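Gripper build, part four: fingers, screws and a lot of fabric

The base plate is done. I said in April that it would take a fortnight, and I am not going to work out how far over that I have gone. The short version is that the first two plates had the finger mounts too close together, so the fingers met before they had swung through enough of their travel to be any use, and the third has them where they should have been from the start.

For anyone joining at this point: I am building a hand-held two-finger gripper at home, driven by a trigger and a cable, with a camera looking down over the fingers. It has no arm. I hold it, I squeeze it, it picks things up, and the recording tells me afterwards what the fingers did. The project is called Brulura, for no reason worth a paragraph. An arm may follow if the shared workshop at Sorgate ever gets its bench space back.

The fingers

The current fingers are curved and come in towards each other from the two sides of the plate. Earlier ones were straight. Straight fingers are easy to draw and easy to print, and they are good at picking up boxes. They are poor at anything that lies flat on a soft surface, where the tips need to arrive from the side and slightly underneath. I drew the curve by hand on squared paper, traced it into the CAD package and then altered it eleven times, mostly at the tips.

The edge is rounded all the way along, like a tube. The first curved pair had a square edge and it caught on knitwear. It pulled a loop out of a jumper I was fond of, and the rounding was added the same evening.

Screws are hex-socket with round heads, black. I had been using countersunk ones, which look neater and which split the print at the lower joint twice. A round head spreads the load over the surface and I can get a key on it without taking the trigger housing off. The thread goes into a brass insert. If you are copying this, put the inserts in before you fit the cable guide, as there is no room for the iron afterwards.

The cable and the return

The cable is ordinary bicycle brake inner, with the outer trimmed short. Friction is worst where it turns under the plate. I tried a PTFE liner from Kombo, which helped, and then a larger bend radius, which helped more and cost nothing. The return is a pair of small extension springs. They were too strong at first and my hand ached after a short session. The present ones will open the fingers with nothing in them and will just about open them against a folded towel.

Backlash is still there. With the trigger at rest I can move one finger by hand a little before the other follows. For cloth it makes no odds. For small hard parts it will, and I have put it on the list.

Fabric trials

I moved the testing off the bench and on to the bed. The bench is hard and flat, and a finger tip that touches it stops dead. A duvet gives way. The tip sinks, the cloth on top sinks with it, and the whole approach has to be lower and slower than the bench had taught me.

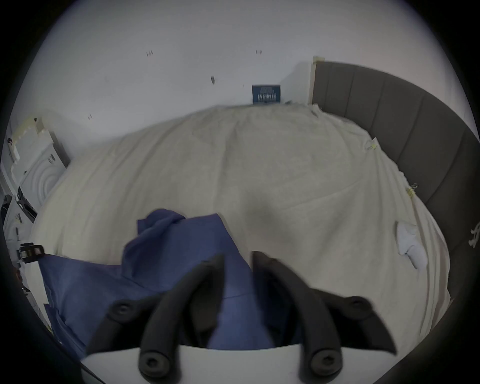 Posted 2022-08-26 by the author of Bullitz | Filed under: Brulura, grippers, workshop notes

Dark blue on a cream cover was a deliberate choice. I want to be able to pick out the cloth from the bedding in the recordings without fiddling with thresholds, and dark on pale does that. The black fingers over dark blue are less good. The edge of a finger is hard to find when there is fabric on both sides of it, and I may put a strip of pale tape along the inside of each one.

Crumpled cloth is easier than flat cloth. A fold that stands up gives the tips something to close on, and a grasp at a peak works nearly every time provided I come down square to it. Flat cloth needs a pinch: tips down, a slight push together, and a small ridge forms between them if the friction is right. If the friction is wrong the tips slide over the top and meet with nothing in between. If I press too hard they take the cover as well, and the whole lot lifts.

I logged 866 grasps over the whole set and marked each by hand as held, slipped or took the cover. Of those, 60 took the cover. I had expected more. Most of them came from the early sessions, when I was still pressing down as though the bench were there. I have not separated my own practice from the change in finger shape, so please don't read the total as a figure for the fingers alone.

The other thing that shows up in the recordings is blur. My hand moves faster than I think it does, and the fingers smear in the frames around the moment of closing, exactly where I would like them sharp. A shorter exposure fixes it and makes everything darker. I have a lamp on order. Until it comes I am trying to close more slowly, with mixed results.

The wide lens stays. It bends straight things near the edges and goes dark at the rim, but it keeps both tips and a fair amount of the surroundings in view, and the narrower lens I tried lost the cloth altogether on the last part of the approach. Calibration deals with most of the bending. I crop the rim off before doing any measuring.

Wear

After 1,000 cycles of the trigger on the bench, empty, I took everything apart. The cable had no broken strands. The lower screws had backed out by a quarter turn on one side and not at all on the other. I put threadlock on all of them and carried on to 1,610, at which point one of the return springs let go at the hook. It was the cheap spring from the mixed box. Both have been replaced with ones that have a proper closed loop.

The print itself shows whitening near the outer joints under a bright light, on the old square-edged pair only. I have kept those as spares.

Next

Pale tape on the fingers. The lamp. A stop on the trigger so I can repeat the same opening each time, which at present is set by how tired my hand is. After that, socks, which are small, light and roll away from the tips as they close.

A couple of readers have asked for the finger files. I will put them up once the tip shape has stayed the same for a month. The plate drawing is up already, in the usual place, with the mount spacing corrected. If you downloaded the earlier one, bin it.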